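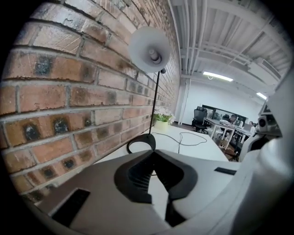 OPINION / FOOD & RETAIL

Cheese Counters Should Print the Cut Date

A wedge of cheese sold over the counter carries a price, a weight and a sell-by date. It rarely carries the date it was cut from the wheel, and that is the number a buyer can use. A hard cheese keeps for months whole. Once cut and wrapped in film, its exposed face starts to lose flavor within days.

Kirbridge, a shop with 235 cheeses on its list, added the cut date to its labels in January. Tinari still prints only the sell-by date, on labels from the same model of scale.

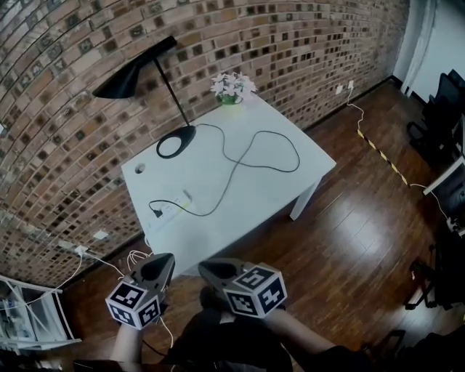 The usual objection is cost, and it is weak. Most label scales already hold a clock and a spare text field. The hardware for a small counter fits on one plain table. Plultby set up its own in an afternoon and has since printed 1,347 dated labels.

A second objection is that older cuts will go unsold. Some will. The shop can mark them down or cut smaller pieces more often. Either is fairer than charging full price for a dry edge.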